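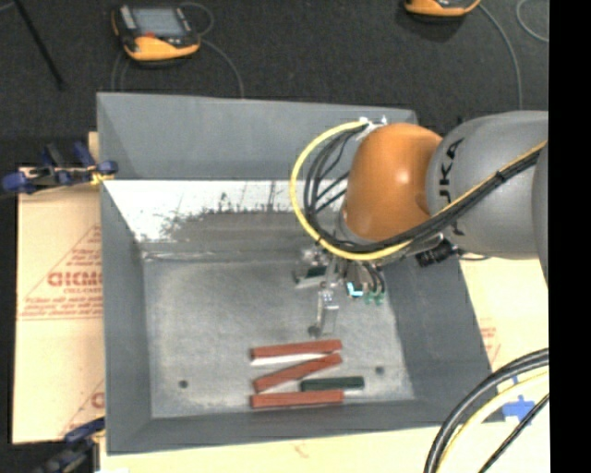 *Bin cell, fixed camera view. Four bars in the bin, KUKA arm with the finger gripper.*

**farbin_h** – June 29, 2026

Posting a result from our bin picking work, mostly to get the method picked apart before I write it up. Task is long bars from a sheet-metal bin with sloping walls. Grasps are planned from one depth image per cycle, no tracking during the approach.

Baseline is the Stodarska pipeline: segment, fit a box to each bar, rank grasps by antipodal score, throw out anything that collides with the bin model. The change is in the ranking step. We add a term that penalizes a grasp when the free space on either side of the bar is narrower than finger thickness plus the pose error. Pose error comes from the fit residual and is computed per bar, so it isn't a global margin.

777 picks per condition, same bars, same operator resetting the bin. Missed grasps went from 28 to 13. Weights were frozen in May and not touched after that.

---

**Pletdale**

What counts as a missed grasp? If the fingers close on a bar and it slips out on the lift, is that a miss or something else in your log?

---

**farbin_h**

Miss = fingers closed fully, or bar not present at the check height. Slips during the lift land in the second group. Drops after the check height are logged separately and I left them out. There were 7 with the baseline and 7 with the new ranking, so no effect there and I wouldn't expect one.

---

**kettle_and_pid**

28 to 13 over 777 picks is a fair difference, but picks inside one bin fill aren't independent. If a bar gets nudged against the wall on pick two, it is still against the wall on pick three. You need to resample by fill, not by pick. My guess is your interval gets a good bit wider.

Second point. Bare metal low on the far wall is close to white in your image and the lower edge of it is all streaks. What does the depth look like there? If the fit residual goes up near that strip, your term is partly a "stay away from shiny wall" rule and the free space part may be doing very little.

---

**farbin_h**

Agreed on resampling by fill. The log has a fill ID so I can do it tonight.

On the strip: depth drops out in patches there. The planner fills the gaps from the bin CAD, so collision checks still work, but the residual for a bar lying close to it does go up. I hadn't separated the two effects.

---

**Myfanwy Hughes**

We ran something close to this at Araya with a suction tool and ended up dropping it. The penalty made the planner pick the easy bars first and leave the hard ones for the end. Miss rate per pick looked great. Time to empty the bin got worse, as the last bars took several tries each.

Do you run each fill to empty or stop at a fixed number of picks? If you stop early, your number is mostly measuring pick order.

---

**farbin_h**

To empty, both conditions. I can post the miss rate by bars remaining. From memory the gain is smaller for the last bar in the bin, which makes sense with no neighbor left to hit.

---

**Myfanwy Hughes**

Then please post cycle time along with it. I don't think miss rate alone supports the claim.

---

**Pletdale**

I disagree with that a little. For some cells a miss costs far more than a slow cycle – ours faults out and waits for a person with a pendant. Both numbers should be in there, but I wouldn't call miss rate the wrong metric.

Take the layout in the photo. The green bar lies just above the right half of the lowest red one. Does the new term change which of those goes first? I'd expect the top red bar to win, or the diagonal one if you grab it near its lower left end.

---

**farbin_h**

I didn't save the ranking for that particular layout. In general the term moves the grasp point along the bar before it changes which bar gets picked. On long bars there is usually a clear stretch somewhere, so the grasp shifts off center and you pay for it in tilt during the lift. We cap the offset from center of mass at a fixed fraction of bar length.

---

**kettle_and_pid**

That cap is a tuned parameter and it wasn't in your first post. Was it active in the baseline too?

---

**farbin_h**

No. The baseline has a soft preference for center and no cap.

---

**kettle_and_pid**

Then you changed two things. Run baseline + cap. Until that exists I would read the result as "ranking plus cap beats neither."

---

**solder_wick**

Has anyone tried the Farkilora depth fill on bare metal walls? Might remove the strip question completely.

---

**farbin_h**

Tried it briefly. It smooths across the bottom seam and the floor comes out too high at the wall, so fingers stop short. CAD fill is safer if the bin doesn't move, and this one is clamped.

Baseline + cap is queued, same number of picks. Will post it by fill with cycle times.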